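Testers wanted: Skorkovel simulated kitchen kit
Posted Jan 16, 2023

Lambert is looking for 20 paid testers for Skorkovel, our practice software for people learning to operate a robot gripper. You drive the gripper around a simulated kitchen from your own computer. No robot is needed at home.

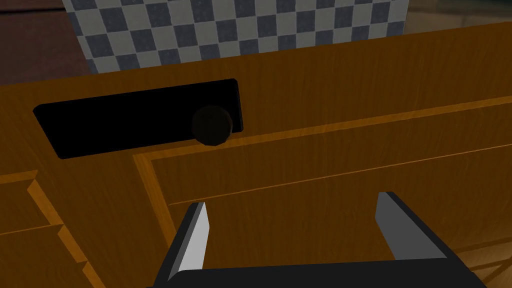 Skorkovel, gripper view: open fingers in front of a wooden drawer front.

Each tester gets 72 short tasks, to be done over four weeks in January and February. Log in when it suits you. After each task you fill in a form on how the controls felt and whether the instructions made sense.
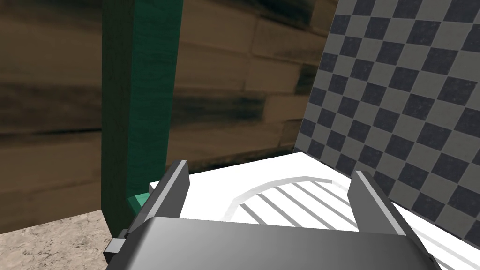
You should be over 18, have a reasonably recent computer and read English well. Experience with games or remote controls helps but we do not ask for it. People who worked on the Kunside version cannot apply again.

Payment is £176, sent once the last form is in. There is one briefing at our Plaltham office, which you can also join by phone.

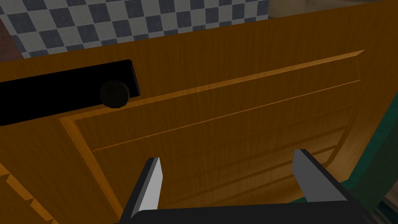

To apply, write to Hüsnü Yüksel at Lambert, Plaltham, with a few lines about yourself and the make of your computer. We reply to all applicants.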